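I bought the Lerkano play sweet shop for my granddaughter's fourth birthday in July, after my neighbour Fatima Sani said her two had barely put theirs down. It's lovely stuff – bright colours, nice chunky pieces, and a little paper price list we've since scribbled all over. 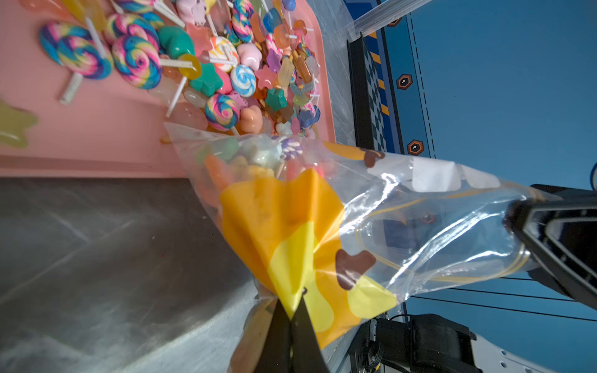
Swirl lollipops on the pink tray, with one of the zip bags.

The till is the weak spot, I'm afraid. The drawer sticks and the stickers were peeling by lunchtime! I wrote to Stoslow, where I'd ordered it, and a very kind fellow named Ozan Akyol posted out a new drawer, which is a bit better. Still, we've had hours of fun out of it, and I'd happily buy it again. Four stars.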